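Wandbridge 작업 갤러리: 거실에서 물건 집어 오는 로봇팔, 일단 화면 속에서

2021년 10월 5일
읽는 시간 7분

오랜만에 갤러리 페이지를 올려요! 여름 내내 글만 길게 쓰고 그림은 하나도 안 올린다고 구박을 받아서, 이번에는 지금 하고 있는 작업을 보여 드리려고 합니다. (그런데 쓰다 보니 또 글이 길어졌네요. 제 버릇이라 어쩔 수가 없어요.)

처음 오신 분들을 위해 짧게만 적자면, Wandbridge는 제가 집에서 혼자 시작했다가 지금은 공동 작업실 Heltgate의 구석 책상까지 차지해 버린 취미 프로젝트예요. 목표는 아주 소박합니다. 거실 여기저기에 굴러다니는 부품을 로봇팔이 집어서 제자리에 갖다 놓는 것. 저희 집 거실에는 늘 뭔가가 굴러다니거든요. 소파 틈에서 브래킷이 나오고, 방석 밑에서 커넥터가 나오고요. 가족들 표정이 점점 안 좋아지고 있어서 은근히 급한 프로젝트이기도 합니다.

진짜 팔을 거실 한복판에 세우기 전에 시뮬레이션부터 제대로 하자고 마음먹은 게 지난 1월이에요. 원래는 작업대에서 바로 돌려 보면서 고치는 쪽이 훨씬 재미있다고 생각했는데, 첫 시험 때 그리퍼로 책상 상판을 꾹 눌러 버린 뒤로 생각이 바뀌었어요. 상판에 아직도 자국이 있습니다. 드리타 이오네스쿠(Drita Ionescu) 씨가 그 위에 스티커를 붙여 줬고요. 드리타 씨는 제 옆자리에서 CNC를 만지는 분인데, 이번 작업에서 충돌 형상 쪽을 거의 다 봐 주셨어요. 정말 고마워요!

◆ 장면 만들기

처음 만든 장면은 회색 바닥에 상자 하나 놓인, 누구나 한 번쯤 만들어 보는 그거였어요. 상자 집기는 금방 됩니다. 신나서 온갖 사람한테 자랑했죠. 그런데 이 상태로 거실에 나가면 아무것도 못 하겠더라고요. 거실 물건은 평평한 데 똑바로 놓여 있질 않으니까요.

그래서 방을 통째로 만들기로 했습니다. 벽이랑 탁자, 의자를 넣고, 바닥 대신 의자 앉는 자리에 목표물을 놓았어요. 가구 모델은 Dokside에 올라와 있는 묶음을 받아다 썼는데 크기가 제멋대로여서 하나하나 줄이고 늘리는 데 주말이 통째로 날아갔습니다. 처음 불러왔을 때 의자가 로봇팔보다 몇 배는 커서 한참 웃었어요. 단위가 센티미터였는데 제가 미터로 읽은 거였죠. 이 실수, 저만 하는 거 아니죠?

갈색 의자를 고른 데에는 별 뜻이 없어요. 저희 집 의자 색이랑 제일 비슷했고, 앞쪽 모서리가 둥글어서 접근 각도를 시험하기에 좋아 보였습니다. 팔은 흰색하고 검은색으로 된 모델인데, 어두운 가구 앞에서도 관절이 어떻게 꺾이는지 잘 보여서 디버깅할 때 눈이 편해요.

◆ 목표물 이야기

목표물은 일부러 까다로운 걸로 했어요. 회색이랑 검은색이 섞인 기계 부품 모양인데 옆으로 가느다란 핀이 삐죽삐죽 나와 있거든요. 상자나 컵 같은 건 이제 좀 질렸고, 어차피 저희 집 소파에서 나오는 것도 이런 애들이라서요. 이걸 기울어진 채로 의자 위에 놓고, 팔이 위에서 내려와서 잡게 하는 게 요즘 제 저녁 시간을 다 잡아먹는 숙제입니다.

내려가는 자세를 잡는 스크립트 이름은 Shehu예요. 뜻은 따로 없고, 제가 밤에 키보드를 두드리다가 저장한 이름이 그대로 굳었습니다. 이제는 다들 그렇게 불러요. “오늘 Shehu 상태 어때?” 이런 식으로요. 상태는 날마다 다르고요.

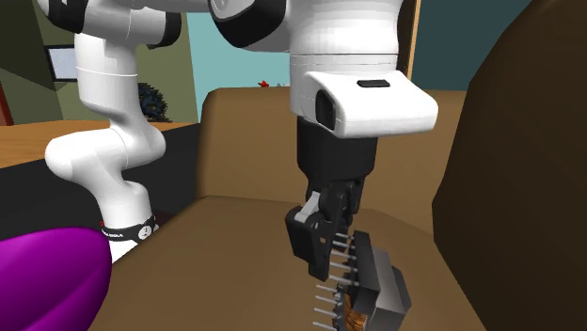 여기서 제일 애먹은 게 손가락을 어디까지 벌린 채로 내려갈지 정하는 문제였어요. 너무 벌리면 한쪽 손가락이 핀을 밀어 버리고, 너무 오므리면 몸통 위에 얹혀서 그대로 꾹 누르게 됩니다. (책상 상판의 악몽이 떠오르죠.) 결국 벌림 폭을 고정하지 않고, 목표물이 기울어진 각도를 먼저 읽은 다음에 거기에 맞춰 바꾸도록 고쳤어요. 코드로는 몇 줄 안 되는데 그 몇 줄을 쓰기까지 노트를 한 권 가까이 채웠습니다.

손목 방향도 말썽이었어요. 위에서 곧게 내려가는 게 제일 안전할 거라고 믿고 있었는데, 등받이가 있는 의자에서는 팔꿈치 쪽이 어디로 빠지느냐가 훨씬 중요하더라고요. 같은 손끝 위치라도 팔꿈치를 위로 드는 자세가 있고 옆으로 눕히는 자세가 있잖아요. 역기구학 계산기는 그중 아무거나 골라서 던져 주는데, 그 ‘아무거나’가 꼭 의자 팔걸이를 뚫고 지나가는 자세예요. 정말 귀신같이 그것만 골라요!

드리타 씨가 낸 해결책은 생각보다 간단했습니다. 가구마다 실제보다 조금 부풀린 투명한 껍데기를 씌우고, 거기에 닿는 자세는 처음부터 후보에서 빼 버리는 거예요. 저는 점수를 깎는 방식으로 하고 있었는데, 그러면 목표물에 가까워질수록 점수 욕심에 슬금슬금 가구를 파고들더라고요. 껍데기로 바꾸고 나서는 그런 일이 싹 사라졌어요. 대신 가끔 “갈 수 있는 자세가 없음” 하고 멈춰 버리는데, 저는 뚫고 가는 것보다 멈추는 쪽이 백번 낫다고 생각합니다.

◆ 시뮬레이션 돌리기

지금은 하룻밤에 약 500번씩 돌려요. 매번 목표물의 위치랑 기울기를 조금씩 바꾸고, 아침에 일어나서 커피 내리면서 로그를 봅니다. 이게 요즘 제 하루 중에 제일 설레는 시간이에요. 복권 맞춰 보는 기분이랄까요.

렌더링은 짧은 변을 512픽셀로 맞춰 놓고 씁니다. 더 크게 뽑으면 보기야 좋은데 제 낡은 그래픽카드가 비행기 이륙하는 소리를 내서요. 옆방에서 항의가 들어온 뒤로는 밤에는 작게, 낮에 작업실에서는 크게 뽑고 있어요.

로그를 보다가 재미있는 버릇도 하나 찾았습니다. 실패한 경우만 모아서 보니까 거의 다 핀이 손가락 쪽을 향하고 있을 때였어요. 핀 쪽 충돌 형상을 제가 너무 뭉툭하게 만들어 놨던 거죠. 계산을 빠르게 하려고 핀 묶음을 통짜 상자로 퉁쳤는데, 시뮬레이터 입장에서는 손가락이 들어갈 자리가 아예 없었던 겁니다. 핀을 하나씩 가는 막대로 바꿨더니 느려지긴 했어도 훨씬 그럴듯하게 움직여요. 이건 제 잘못이 맞습니다. Shehu야, 그동안 욕해서 미안해.

마찰도 손봤어요. 의자 앉는 면의 마찰 계수를 기본값으로 뒀더니 목표물이 살짝만 닿아도 얼음판 위처럼 미끄러져 나가는 거예요. 저희 집 의자에 진짜 부품을 올려놓고 손가락으로 밀어 보면서 감으로 맞췄습니다. 과학적인 방법은 아닌데요, 뭐 어때요, 제 거실에서만 잘 돌면 되는걸요. 푹신한 정도는 아직 흉내도 못 내고 있어요. 지금 의자는 색만 소파 같고 속은 돌덩이나 마찬가지입니다. 부드러운 물체까지 넣으면 계산이 너무 무거워져서, 당분간은 딱딱한 의자로 버티려고 해요.

◆ 방을 어지르는 재미

이건 순전히 제 취미인데, 장면 배경에 이것저것 갖다 놓는 게 너무 재미있어요. 벽 색을 올리브색이랑 청록색으로 나눠 칠하고, 나뭇결 있는 탁자도 놓고, 반들반들한 보라색 덩어리도 하나 굴려 놨습니다. 드리타 씨는 볼 때마다 “저게 집는 데 무슨 도움이 돼요?” 하고 물어보는데, 도움 됩니다! 나중에 카메라로 목표물을 찾게 할 때는 배경이 복잡한 쪽이 훨씬 좋은 연습이 되거든요. 그리고 솔직히 예쁘잖아요. 회색 바닥에 상자만 보면서 밤을 새우는 것보다 기분이 훨씬 낫습니다.

다만 어질러 놓은 물건에도 전부 껍데기를 씌워야 한다는 걸 한동안 까먹고 있었어요. 화분 비슷한 걸 하나 넣고는 잎사귀를 팔이 유유히 통과하는 걸 보면서 ‘어, 경로 잘 나오네’ 하고 좋아했다니까요. 새 물건을 추가할 때는 제발 충돌 설정부터 확인하세요. 저한테 하는 말입니다.

◆ 앞으로 할 일

다음은 집은 물건을 들고 나오는 동작이에요. 내려가는 길이 안전하다고 올라오는 길까지 안전한 건 아니라서, 물건을 쥔 상태의 크기를 다시 계산해 넣어야 합니다. 핀이 튀어나온 쪽을 등받이에 긁으면서 나오면 말짱 도루묵이니까요.

그다음에는 의자 말고 다른 자리에도 목표물을 놓아 볼 거예요. 후보로 적어 둔 자리는 5군데인데 탁자 위랑 바닥은 쉬울 것 같고, 쿠션 틈새는 벌써부터 무섭습니다. 틈새에 손가락을 넣는 건 사람도 싫어하는 일이잖아요.

진짜 팔은 Heltgate 책상에서 얌전히 전원이 꺼진 채 기다리고 있어요. 케이블 정리를 새로 했고 베이스를 고정할 판도 잘라 놨는데, 드리타 씨가 나사 구멍을 뚫어 주기로 해 놓고 자꾸 다른 일감을 잡네요. (보고 계시죠?) 판만 완성되면 시뮬레이션에서 나온 경로를 아주 느린 속도로 한 번씩 옮겨 볼 생각입니다. 비상 정지 버튼은 제 손에 꼭 쥐고요.

벌림 폭 계산하는 부분이 궁금하다고 메일 주신 분들이 계셨는데, 주석을 좀 정리해서 다음 글에 통째로 붙여 둘게요. 지금은 주석이 거의 일기장이라서 도저히 못 보여 드리겠어요. 혹시 팔걸이 있는 가구에서 팔꿈치 자세를 고르는 더 좋은 방법을 아시는 분은 댓글 남겨 주세요. 껍데기 방식에서 “갈 수 있는 자세가 없음”이 뜨는 횟수를 조금이라도 줄이고 싶습니다!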